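Service Terms Deserve the Same Scrutiny as the Hands

Opinion, by Treasa Ní Mhurchú

The Pivent two-arm tidying package, offered by Grornon to assisted living residences, has been judged so far almost entirely on its hands. The attention is understandable. Multi-fingered hands that can be set to work among the ordinary belongings of a resident are a serious piece of engineering, and the company is right to present them first.
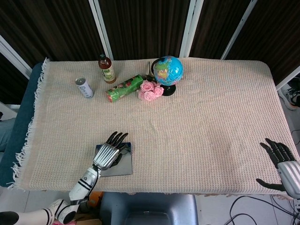
The contract has received much less study. Under the standard offer, a residence pays for 16 months in advance and receives four service visits in that period. Any visit beyond those is billed separately. Lech Ostrowski, who reviewed the terms for the Plondosholm residence, found that replacement fingers are treated as consumable parts and fall outside the warranty. In the view of this writer, that clause should be withdrawn. The fingers are the part of the product that touches everything, and a buyer should expect the seller to stand behind them.

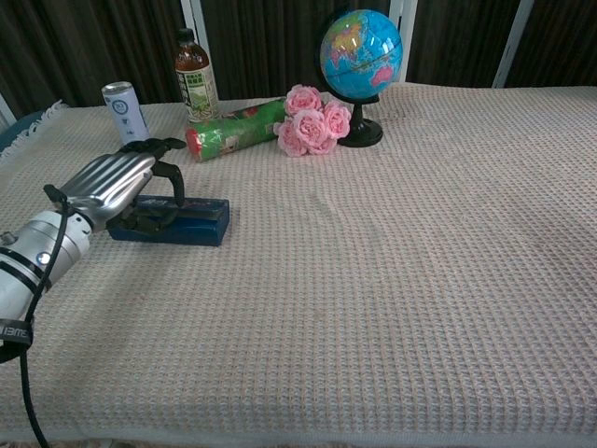
Training is the stronger side of the offer. Grornon provides a printed manual of 164 pages, written in plain terms, and an instructor for the first week. Zdzisław Olszewski has argued that this alone justifies the price. I would not go so far, although smaller residences without technical staff will value it.

Residences considering the package should ask for a written schedule of part prices before signing. The next contract round opens in November, and Grornon has time to revise its warranty before then.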